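Collecting grasps, week three

Thursday, March 22, 2018

The mug set is finished, or as finished as it is going to be before I change the gripper model. I have 200 attempts recorded, and I kept 127 of them. This post is mostly notes for myself on how the collecting went, but a couple of people asked for more detail after the last one, so I've tried to write it in order.

For anyone new, the project is called Sulelex and it lives entirely in a simulator. I don't have a real arm and I don't plan to buy one. The idea is to drive a simulated gripper by hand, save every attempt, and then train a small network to copy what I did. It only gets the view from the gripper and the joint readings. It doesn't get told where the object is.

I drive with an old game controller. The left stick moves the hand sideways and forward, the right stick turns the wrist, and the triggers open and close the fingers. I had the turn speed set far too high in the first week and most of those recordings went in the bin. Halving it fixed the wobble. It also made each attempt slower, so there are more saved steps in which very little happens, and I've had to think about what to do with those.

My first plan was to keep every step. The trouble is that when I hesitate, the recording hesitates too, and the network learns that hovering in front of a mug is a perfectly good thing to do. It will sit there until the time limit. I now drop any step where the controller is centred and the fingers aren't moving, except for the last few before a close. Those I keep, as the pause before closing seems to matter.

The view is close up and fairly plain. The background is one flat grey, and I left it that way on purpose for this set. With the orange mouth of the vessel turned toward the view and a finger on either side, there isn't much else for the network to look at.
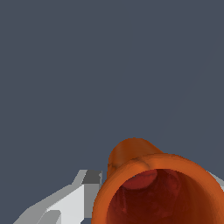

Tania Nanayakkara wrote in to say that a plain background will come back to bite me, and that she would mix in random colours from the first day even if the early results look worse. She also thinks I should be saving the failed attempts with a label and training something on those as well.

I agree with the second part. The failures are all still on disk, and I've started sorting them into a folder called Timton, which was the name of the first hard drive I owned. On the first part I'm going to be stubborn for a bit longer. If the thing can't learn on flat grey then colours won't help it, and I would like to know that first.

The sorting took longer than the driving. I play each attempt back at double speed and put it in one of three piles: keep, fail or unsure. The unsure pile is the annoying one. It has attempts where the grasp held but I got there in an ugly way, backing off and coming in again, or bumping the rim and correcting. I kept most of the corrections, since the network is going to bump things as well and it may as well see what to do next. I threw out the ones where I had plainly lost track of which way the wrist was turned.

Steps that sit close together in a recording look nearly the same. When I split the data for testing I have to split by whole attempts, never by single steps. I got this wrong in the first week. The test score was wonderful and meant nothing, because the network had been trained on the neighbours of every test picture. Compare the next one with the one further up and you'll get the idea. Same orange vessel, same grey finger coming in from the lower left, and very little to choose between them.

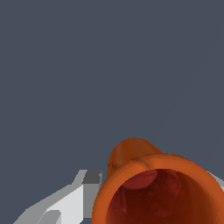 How many attempts do you need before it is worth training at all?

I started at 59 and got something that moved in the right direction but closed at odd times. With the full 127 the closing is better, though I haven't done a proper test on new starting positions. For one object and one gripper I wouldn't bother below the first figure.

The file format has changed as well. I was saving each attempt as a folder of pictures with a text file beside it, and copying them anywhere took forever. Now it is one packed file per attempt, with the controller input, joint readings and pictures lined up by step. I wrote a little viewer for it and named it Vosine. It crashes if you close the window while it's playing. I'll look at that when I feel like it.

I also found that the controller input was being saved 2 steps later than the picture it belonged to. It had been that way the whole time. I shifted everything back with a script and checked a handful by eye, watching for the step where the fingers begin to close. They line up now. Anybody who took a copy of the earlier set should delete it.

Next is the new gripper model, then a bowl. I expect to have the bowl recordings done by May. The training settings I used for the mug are in the notes file next to the download.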